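Reading time: 1 min

Camera comparison for the mobile base, simulator only. Mawar has loaded both camera models, the Eltex and the Soltani, at the same mounting height. Same start pose for each, on the grey floor facing the doorway, arm left out of the scene for now. Controller is the old one, so any difference should come from the cameras.

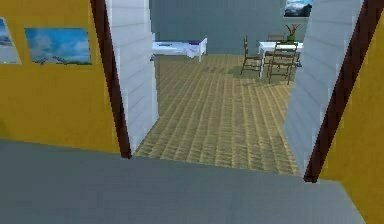
Flukness lab, 1 March 2020

14 runs per camera through the doorway towards the dining table. Eltex held its position estimate on all 14. Soltani lost it on three, each time just past the white panelling - I suspect the horizontal board lines are being matched one board out. Changing the exposure made no difference.

The slatted chairs are still hard for both. Depth goes patchy between the slats and the planner treats the gaps as free space. Mahfuz wants the chairs' safety margin set to 45 mm before we put the arm back.

To do: rerun Soltani with the feature limit at 3000. Ask Visitación for the old settings file.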